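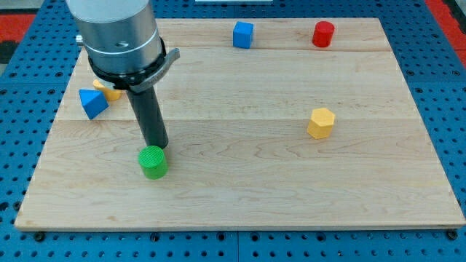
**Iida Hirvonen** is a stage, film and television actress and occasional director, best known for the role of the harbor pilot Marit in the television drama *Unar*. She was born in January in Ridville, the younger of two daughters. Her mother, Siiri Lahtinen, taught piano and accompanied the town choir; her father ran a small woodworking shop behind the family home. The shop's main product was a rectangular board of pale maple, built from several joined planks with the seams left visible, as on the board shown. Hirvonen worked in the shop during school vacations and has said in interviews that she learned lines there, reading them aloud over the noise of the planer. She kept her father's surname for professional use.

## Early life and training

Hirvonen attended public schools in Ridville and first acted at the age of nine, in a school play for which her mother supplied the music. She was at first more interested in music than in acting and studied the viola until she was 16. A wrist injury ended regular practice. She then joined a youth drama group led by Jarmo Halonen, a former radio actor who trained his students mainly through voice work and the reading of long prose texts.

Halonen advised her to apply to drama school. Her first application was turned down after the second round of auditions. She spent the following year as a ticket clerk and prompter at a regional theater, reapplied, and was accepted. Her graduation piece was a one-hour monologue built from letters written by lighthouse keepers. It was later staged in a longer form under the title *The Lamp Book*.

## Stage career

After drama school Hirvonen joined Telosus, a touring theater company that performed in schools, union halls and small-town playhouses. She stayed with the company for six seasons. Actors at Telosus also loaded the truck, hung lights and sold programs, and parts were often reassigned at short notice. Hirvonen played both the nurse and the elder sister in *Winter Accounts* and covered the part of the father for two weeks when the lead actor was ill.

Her first leading role was in *The Lamp Book*, directed by Hertta Miettinen. The play opened in a hall with 291 seats and ran for 76 performances, the longest run in the company's history at that time. Reviewers noted her low, even delivery and her habit of standing still for long periods. Some found the second half too slow. The production was shortened for its second tour – mostly by removing a sequence of weather reports – and the shorter text is the one now in print.

Hirvonen left Telosus when the company lost its touring grant. She has since appeared on stage less often, usually in new plays with small casts. She has turned down most classical roles, with the exception of two Greek tragedies directed by Miettinen.

## Film and television

Her first screen work was a series of small parts in police dramas, several of them uncredited. She then had a supporting role in the feature film *Low Water*, as a customs officer who appears in four scenes. The part had been written for a man and was changed after her audition.

*Unar*, produced by Jääskeläinen, brought her to a wider audience. The series takes its name from the island where it is set and follows the crew of a pilot station over a single winter. Hirvonen was cast late, after another actress withdrew, and joined the production after filming had begun. The role of Marit was planned for the first two episodes only, but the writers kept the character and by the second season she was the lead. Hirvonen learned to handle a pilot boat for the series and performed most of the boarding scenes herself, except those shot at night.

The open casting call for the second season drew 3677 applicants for the supporting parts. Among those chosen was Dong-hyun Kwak, who played the station engineer and later worked with Hirvonen on two further projects. *Unar* ended after its third season. A planned feature-length sequel was announced but not made.

After *Unar*, Hirvonen avoided series work for some time. She narrated a number of nature documentaries and played the title role in *The Surveyor's Wife*, a period film that had a short theatrical release and did better on home video.

## Directing

Hirvonen began directing with a short film, *Slack Tide*, in which Kwak played a ferry mechanic on his last day of work. The film has almost no dialogue. It was shot in Ridville with a crew made up largely of former Telosus members.

Her first full-length stage production as a director was a revival of *Winter Accounts*. She moved the action from a farmhouse to a bank office and cut the role of the nurse. The playwright's estate objected to the cut at first and later agreed to it on condition that the change be named in the program.

## Acting style

Hirvonen's method is usually traced to her training with Halonen. She prepares a part by reading the full script aloud, including the other roles and the stage directions, before any movement is set. She does not use an acting coach and does not improvise on camera unless asked to. Miettinen has described her as "an actress who works from the sentence outward." Critics of her film work have called her manner cold, a charge repeated in several notices of *The Surveyor's Wife*.

## Personal life

Hirvonen gives few interviews and has kept most of her private life out of the press. She is married to a sound engineer and has one son. She lives outside Ridville and has taught a summer course in voice and text at the town's adult school. Her older sister took over the family workshop after their father retired.

## Selected works

### Stage

- *Winter Accounts* (Nurse; Elder Sister)
- *The Lamp Book* (Keeper)
- *Winter Accounts*, revival (director)

### Film

- *Low Water* (Customs Officer)
- *The Surveyor's Wife* (title role)
- *Slack Tide*, short (director)

### Television

- *Unar* (Marit), three seasons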